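Huklow Two-Tier Countertop Spinner Rack, White
Item no. 2058

The Huklow is a small wire spinner for shops that sell ties, bow ties, necklaces, keychains and other light items that hang. It fits on a counter next to the register or on a side table, and customers can reach everything from one spot.

The arms are arranged in two tiers around a center pole. Long pieces go on the upper tier and shorter ones below. Load opposite sides evenly as you fill it, or the rack will lean when it turns.

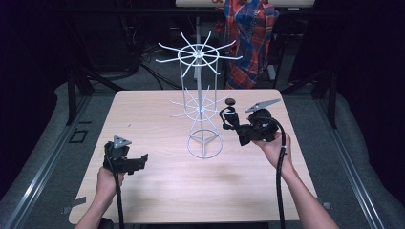
Each arm is rated for 8 ounces. Scarves and belts are usually too heavy, and for those we suggest the Grenholm floor rack. The white finish wipes clean with a damp cloth - do not use scouring pads or anything with bleach.

Bow ties can go on the arms by the neckband or by a clip-on loop. Carded stock with a punched hole works too.
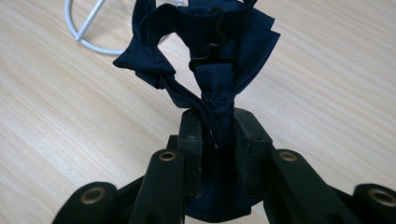 Bow tie in navy. Merchandise not included.

Ships flat in one carton with printed instructions. Setup takes a few minutes and needs no tools. Replacement arms are sold singly, and the same arms fit the older Torres model. They do not fit the Zurnlow.
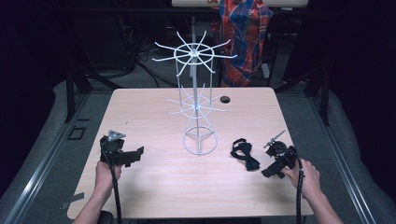
ORDERING AND RETURNS

Single racks ship from stock. Orders of 60 or more are packed on a pallet and need a delivery address with a dock or a liftgate request. For 200 or more, ask for Rami Kanaan in wholesale before ordering, as August stock is limited.

Unused racks can be returned in the original carton. The buyer pays return freight unless the rack arrived damaged.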